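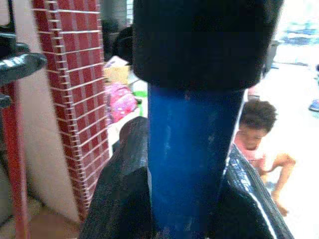 Figure 3. Wrist camera view with the Plikby gripper closed on a blue cylindrical object.

4.2 Sweeping with the Planton kit

We bought the Planton two-arm kit at list price in May and used it just as it came, with the Plikby grippers and the Lim control software, so that what we report should be close to what any small lab or curious household would get. Sweeping was the chore we were fondest of, and also the one that taught us the most, as it asks both arms to keep hold of a tool made for human hands.

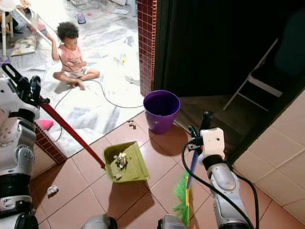

The seller rates the grippers for 1,000 closings between checks. We logged 678 over the whole chore set and changed no parts, though we did find ourselves fussing over the cables more than we had hoped. 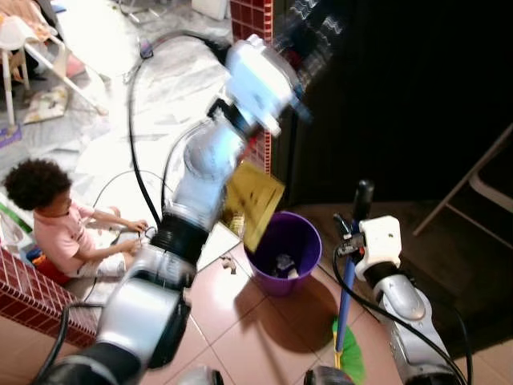

4.3 Comparison with the Elo service plan

Elo offers remote help by the hour, and its staff were kind and patient with us. We used it in 65 trials, mostly when the broom and dustpan had to work close together.
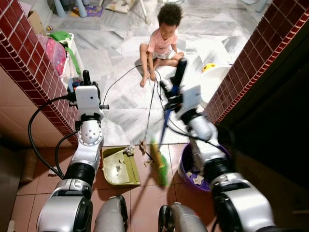

Grip angle was the usual subject of those calls, and we would gladly pay for the plan again.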